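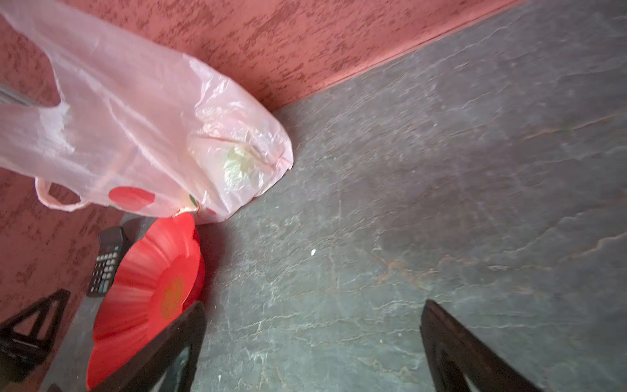 Carrier Bags – Your Questions

We get so many messages about saving and reusing thin plastic shopping bags, and we love every one of them! These are the ones that come up most at the Clisley Reuse Corner.

Are thin bags really worth keeping?
Yes! A crinkly little fruit-shop bag will happily do several more trips if you treat it kindly. Wrinkles are no problem at all. Holes near the seams are – those go straight to film recycling.

How do I check one for holes?
Blow it up like a balloon, twist the top shut and listen. It's oddly fun and kids adore it.

How much can I put in?
We stick to 4 pounds, and we double up for anything with corners. Apples and pears are perfect passengers.

Can I wash them?
Sure. Lukewarm water, a drop of dish soap, then hang them upside down by the bottom seam. Give them 6 hours before you fold.

Where should I keep them?
A hook or a rail by the door beats a drawer every time, as you'll grab one on your way out.

What's the neatest way to fold one?
Vlastimil Kratochvíl taught us the triangle fold in July and we're hooked (he has 422 of them in shoeboxes, sorted by color). Flatten, fold lengthwise, then flip corner over corner until you can tuck in the handles.

Do you take see-through bags?
Any color, printed or plain. Please empty them first and bring them in bundles.

Page updated 22/10/2025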